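"Ask them what the wood is"

Apr 21, 2025

The owner of Grasis, a two-room kitchen goods shop, has stopped using the word "sustainable" on her price tags. She says it sold nothing and explained less.

"Everyone's spoon is sustainable now," she told me. "I had one supplier, Celter, send me a catalog with that word on every page. I called and asked what the wood was. They put me on hold. Then they said 'natural hardwood.' Well, sure. As opposed to what?"

I came in doubting her as well. A shop that makes its living from forty-dollar spoons has reasons to tell you the cheap ones are bad. When I put that to her she shrugged.

"Some of the cheap ones are fine. I cook with a beech spoon from a gas station. I've had it longer than my car."

So what is the extra money for? She took a while with this one. Part of it is finishing, she said, and part of it is that somebody was paid properly to carve the thing. She would not claim it makes better soup. She did claim that a well-finished board will warp less, though when I asked how she knew, the answer was that hers hadn't.

The claims about germs annoy her most. Customers come in having read that wood kills bacteria, or that wood is filthy and must be thrown out every year. "They've read both," she said. "Sometimes the same person. Wash it, stand it up to dry, don't leave it in the sink overnight. I can't get a whole article out of that, and neither can you."

Oil is the other sore point. A small tin of the Morgan board oil she used to stock cost more than a pint of plain mineral oil from the drugstore. She tried 2 boards side by side from November on, one with each, and could see no difference. She dropped the tin. It had been one of her better sellers.

Last year she ordered around 3000 pieces and sold 1434 of them, a figure she gave me without being asked. The rest are in storage. I said that sounded like a bad year.

"It was a hopeful order," she said -- and then, after some thought, "No, it was a bad year."

She is now talking to Irden, a smaller workshop, about seconds with knots and uneven handles. They would go out at half price with the species written on the tag. I asked whether people would read it. She doubts it.

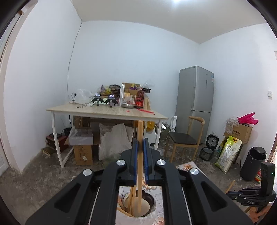 Wooden sticks and a round wooden lid or board in a lined white bucket.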